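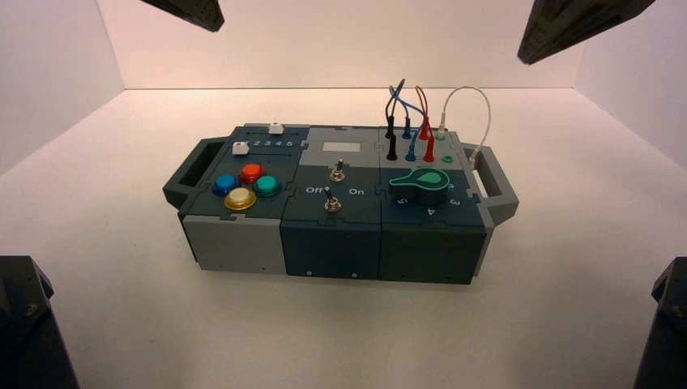

I keep getting the same questions about our house rules for running robot arms on a task box, so I've put them on one page. These are the Grividmont bench rules, the ones I wrote up in July and have been nagging people with ever since. They cover arms working on controls made for human hands, like push buttons, a slider, toggle switches, a big selector knob and plug-in test leads. If your job is moving boxes from one shelf to another, you want the Droliritz sheet instead.

Last updated 15/11/2023

Do I really have to write down the starting state?

Yes, every run, please! Write which way each toggle is set, which number the knob points at, and where both slider knobs are sitting. I read through 356 run logs before I wrote this rule, and the ones without a starting state were no use to me at all. You can't say an arm turned a knob to 4 if you don't know where it began.

Where should the arms be before a run starts?

Off the box, with clear space all the way around it. We call this the parked position. Nothing should touch the handles or the leads. If a lead is leaning on a gripper when you hit start, stop and park again.

Should the gripper be open or closed for push buttons?

Closed, and go in with the tips. Domed buttons like these are easy to slide off when you come at them from the side, so line up first and then press. I ask for a press of no more than 200 milliseconds unless the task sheet says "hold." And keep an eye on the loose loops of cable nearby – that's where I see the most snags.
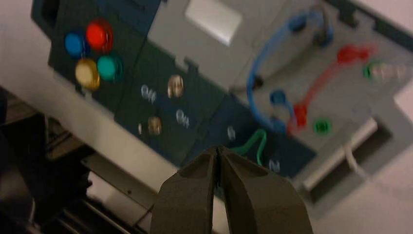
Can I reach in and fix something during a run?

No. Hit the stop, wait for the arms to settle, and then reach in. I know it's slow (I grumble about it too), but this rule has no exceptions, including for me. Anyone who works at the Estrella bench will find it's the same over there.

How do I name things in my notes?

Go by color and by what's printed on the box. "Yellow button" is fine, "the front one" isn't, because front changes the minute somebody turns the box at an angle. For the slider, use the printed numbers.

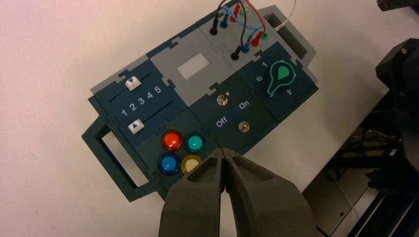 Box set at an angle, gripper tips just short of the yellow button.

How many people need to sign off?

2 for a new task, and they can't both be from the Munow group. For a repeat, your own initials will do.

What if my question isn't here?

Drop it in the bench mailbox and I'll add it the next time I update the page.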